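Soda shelf is back for the winter social

2019-12-17

Good news for everybody who has been asking me in the hallway: the drinks table at Suvatholm is back! I stopped by this morning with a notebook and a very bad cup of coffee, mostly to find out if the little shelf was going to make it onto the table this year, and it did.

If you're new to the building, I should back up a bit. The winter social has always had a drinks corner, and for years it was a cooler on the floor with everything thrown in together. You'd stick your arm in up to the elbow and pull out whatever you got (I have had a lot of accidental tonic water). Then in October the Danladi room got its raised shelf, a plain wood board held up on black wire, and people liked it so much at the fall game night that it was voted in for the winter one too. It holds a short row of cans where you can see them, and the rest of the table stays open for whatever else is going on. 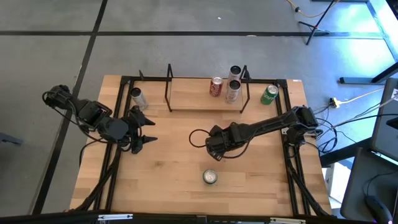

Coke and two silver cans up on the shelf, Sprite beside it on the tabletop.

I'm a Sprite person, so I was happy to see green in the mix. Last year the order went in late and we ended the night with nothing but cola and a big jug of Mutix punch, and I don't think I'm giving away any secrets when I say the jug went home almost as full as it came. Mutix fans, don't write in, there will be a jug again. It'll be by the coats.

The order this time is 65 cans, with up to 50 of them going in the fridge down the hall on the day and the rest kept in boxes under the counter. The shelf gets filled from the fridge as the evening goes along. Please don't load it up yourself with warm ones from the boxes! I know it's tempting when there's a gap. Somebody did that at game night and I opened one and it was like drinking soup.

A few people have asked if the shelf is big enough. I asked the same thing, and the answer I got was that it's meant to be small. You take one, there's a space, the space gets filled. I'm not totally convinced (I've seen this crowd after the carol singing) but I do like how it looks, and it's a whole lot easier than fishing around in ice water in a nice sweater. The pale wood goes nicely with the table too, and I say that as someone who was perfectly fine with the cooler.

There was also some talk about how to arrange things. One camp wants the colas on one side and the lemon-lime on the other, and the other camp says put them anywhere, we can all read a can.
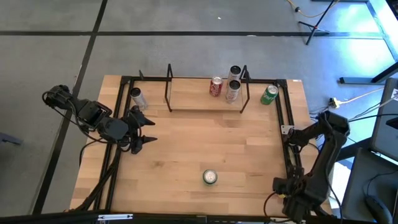

Leaving the front of the table clear is what matters most to Juvlow, where they tried a shelf like this at their own holiday lunch and found that people set their half-finished drinks down in front of it until no one could reach the fresh ones. They ended up moving the empties to a separate table by the door, and their advice was that we do the same from the start.

I think that's smart, and I've passed it along. So the plan now is 2 tables, one for full cans and one for the ones you're done with, and a bin for recycling right next to the second one. Rinse them if you can. The sink in the Danladi room works again, although the hot tap is still slow.

Diet drinkers, I did ask for you. There will be some, but I couldn't get anyone to tell me which kind, so if you're picky you may want to bring your own and write your name on it. Same goes for anybody who wants ginger ale, which seems to have been dropped from the list this year. I'm a little sad about that one, my whole family drinks it in December.

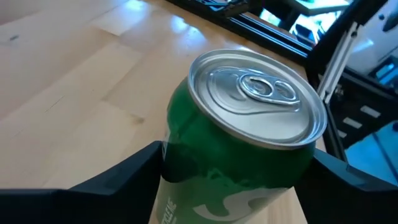

A green one, tab still down.

Doors open at the usual time and the drinks are free, two per person until the singing is over and then help yourself. Cups will be out for anyone who doesn't like drinking from the can. If you can stay after to fold chairs, sign the sheet on the corkboard by the mailboxes. It had plenty of blank lines when I walked past, and the pen was missing, so bring a pen.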